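Surface Notes: Butcher Block as a Serving Table

Butcher block is sold mostly by the running foot for kitchen counters, and most of what has been written about it concerns knives. Used as a serving table the material has an easier life. Nothing is cut on it, and the load is light: plates, a tray, a potted plant, a few donuts. The problems that remain are sugar, fat, standing water and sun.

Sugar is the simplest. Donut frosting softens in a warm room and leaves a film on bare wood, which then picks up dust. A damp cloth removes it on the same day. Left overnight, it needs warm water and a plastic scraper, worked along the grain. Sprinkles are harder to deal with, as the dye can migrate into an unsealed surface and stay there.

Plain cake donuts carry more fat than their appearance suggests. A ring placed directly on oiled maple leaves a mark, and a second coat of oil over the mark makes it permanent. The usual answer is a tray with a raised rim, set on a mat wider than the tray. The mat stops the tray from scratching the finish when it is turned, and a dark one hides drips until cleanup.

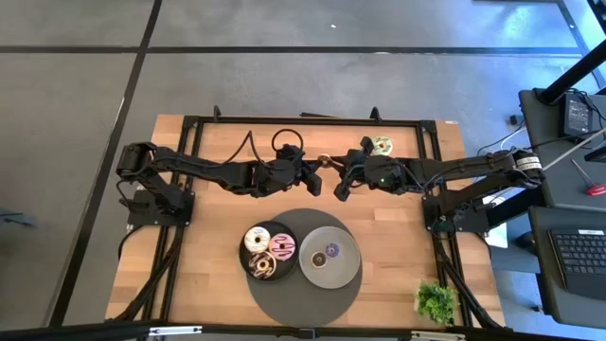
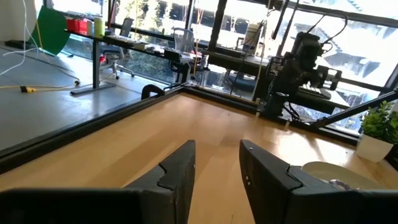
Top: frosted donuts on a round black tray, with a dark gray mat on the wood. Bottom: a white plate and a potted plant on the sunlit tabletop.

Plants do more damage than food. A pot without a saucer will hold moisture against the wood, and the fibers under it swell and darken. Lift the pot once a week and check the underside by hand. Felt pads hold water, so cork or rubber feet are preferred.

Sunlight is slower. Pale boards placed by a window turn amber, and anything left in one position leaves a lighter patch when it is moved. Privisthorpe, which makes tops in maple and birch, recommends rotating the table every 90 days for the first year. Dutus sells a wax with a UV additive and specifies a drying time of 33 hours between coats. Two thin coats are enough for a top used at this level. Sand lightly between them and wipe off the dust before applying the second.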